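Playroom and Craft Storage > Bricks and blocks
Thread: Sorting by colour, does it ever last?

flolusari_mum
Our toddler group has been told to sort all the building bricks by colour into separate bins. Before that they lived in one big crate and I never heard a child complain. Has anyone kept a colour system going past the first fortnight? I'm doubtful. It looks lovely at nine in the morning and by lunch it's soup.

heffernan_h
We've done it since September. It works if you stop at one bin per colour and don't get clever with shades. We use a dark green one and a see-through one on the big table with a decent gap between them, so there's room to tip things out in the middle.

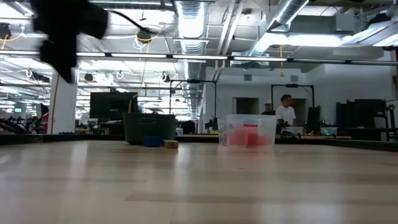

The gap matters more than the bins, I'd say. Push them together and everything gets lobbed in whichever is nearer.

praltport_pete
Sorry, but who is this for? A child building a house wants a red one, a blue one and a bit of wood, and now has to visit three bins. Colour sorting is for grown-ups who like shelves. I bought a set of matching tubs from Utico, 30 quid with the lids, and the lids are the only part still in use (under plant pots).

gudrun_n
Pete, they can see blue from across the room. They can't see "the long one with eight bumps" from across the room. I was as suspicious as you are, but putting the blue ones away is a job a three-year-old will take on. Putting away a mixed crate is a job I end up doing. 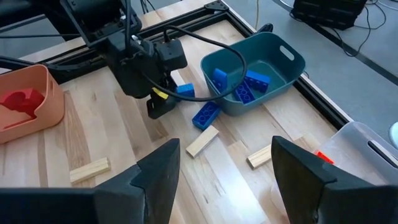 Blue bricks in the teal bin, one still on the table.

I'd drop the coloured bins if I were starting again, mind. Blue in teal is fine until you want orange in it, and then you get arguments.

praltport_pete
So the bin has to match the brick? That's another shopping trip.

gudrun_n
No, I said the opposite. Get clear ones.

heffernan_h
Clear ones scratch. And you can see the mess through them.

flolusari_mum
Is there any sort that works for plain wooden blocks? We've a lot of them and they don't go with any colour.

kaisu_h
I wrote a bit on this for our group's newsletter. Pasting it in, ignore the formal tone. 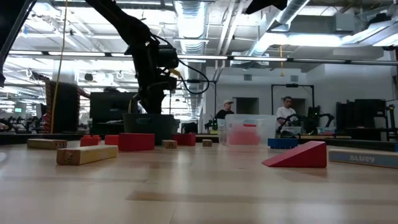
Kaisu Hirvonen
Toy library organiser

We counted the stock last year: 420 plastic bricks and 535 wooden blocks. Sorting the plastic by colour was quick. The wood was a nuisance. Some of it is plain, some is painted red, and we had a long argument over whether a red wooden wedge belongs with the red bricks or with the wood. I still think it belongs with the wood, as it won't click on to anything. Others disagree and move it when I'm out. My view after a year is that colour is a poor rule for a mixed collection and a passable one for studded bricks alone.

flolusari_mum
Thanks, that's the first reply that mentions wedges. We have dozens of the things.

praltport_pete
535 blocks and you counted them. I rest my case.

kaisu_h
It was raining.

santeri_k
We run four containers now. Blue, orange and red each get one, wood gets the last, and the wedge question is settled by whoever is tidying.

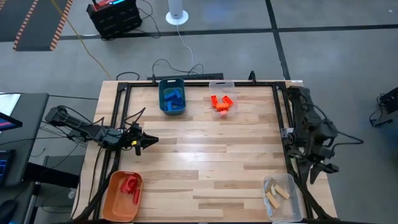

Two at the top of the table and two at the bottom corners, so there's open table between them for building. I wouldn't go to five. Yellow and green go in a bag in the cupboard and come out at Christmas.

gudrun_n
Poor green.

praltport_pete
Four I could live with. I still give it a fortnight.

flolusari_mum
I'll try three plus wood and report back. The crate is staying in the shed.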